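Chapter 7
Comparing Grippers on Everyday Objects

Sze-wing Ho and Aminu Adeyemi
30/01/2020
14 shares | 2 comments

7.1 Why compare at all

A gripper is usually chosen early in a project and regretted late. The maker's data sheet gives a stroke, a closing force and a payload, and from these the buyer is expected to judge whether the device will pick up the things that matter to them. Chapter 6 showed how little those three numbers say about a wet cup or a soft bag. The present chapter sets out a method for testing two or more grippers on the same arm, with the same objects and under the same rules, so that the results can fairly be placed side by side.

Two grippers are followed throughout. The Nollau is a parallel-jaw gripper with flat rubber pads. The Drotby has two curved fingers that give a little on contact. Both were fitted in turn to one arm and driven by the Sustent controller, whose settings are listed in Appendix C. The trials were planned by Kuo-hua Shih and carried out by Chia-jung Siu in September, and the full record of attempts is used again in Chapter 9 – students should keep their answers to the exercises here, as they will need them there.

7.2 Attempts, grasps and lifts

Three terms must be kept apart. An attempt begins when the arm leaves its rest position and ends when it returns. A grasp is counted when the fingers have closed and the controller reports contact on both sides. A lift is counted only when the object has been raised clear of its support and held for the agreed time. Reports that give a single "success rate" often mix the second and third of these, and the difference can be large. In the first series the Nollau made 430 attempts and the Drotby the same number. It was decided beforehand that no attempt would be struck out afterwards, whatever the cause of failure.

The size of the series also needs care. With 100 attempts per gripper, a gap of a few lifts may be nothing more than chance. With 300 the same gap, taken as a share of attempts, deserves more attention. Section 7.5 gives the working.

7.3 Reaching over a rim

Flat objects on a flat table are the easiest case, and many published comparisons stop there. Containers are harder. The fingers must pass over the rim, the housing behind them must clear it as well, and the wrist may have to tilt to bring the fingers to the bottom. A gripper that is strong but bulky can lose its advantage as soon as the object lies inside something. Bowls are a convenient choice for such trials: they are cheap and come in many sizes, and a curved wall leaves little room for a finger that arrives at the wrong angle.
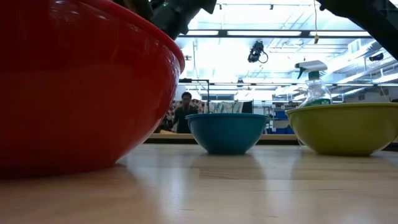 Figure 7.1 The gripper reaching over the rim of the red bowl, with the teal and yellow-green bowls further along the table.

The angle of approach should be written down for every attempt, together with the depth of the container and the width of its opening. Toàn Ung's earlier study used a fixed vertical approach, which makes the sums simpler but favours narrow grippers. The trials in this chapter allowed the arm to tilt, within limits set in the controller, and the limits were the same for both devices.

Camera position is a separate matter. A view from table level shows the height of a rim well but can hide the fingertips once they are inside the bowl. The Papadakis mount, described in Section 7.4, was added to give a second view from above.

Exercise 7.1 Explain why a failed grasp and a failed lift should be recorded in separate columns.

Exercise 7.2 Trial 103 was recorded as a grasp but not as a lift. List two possible causes and say what further record would help to tell them apart.

Contact the authors | Copyright and permissions | Back to top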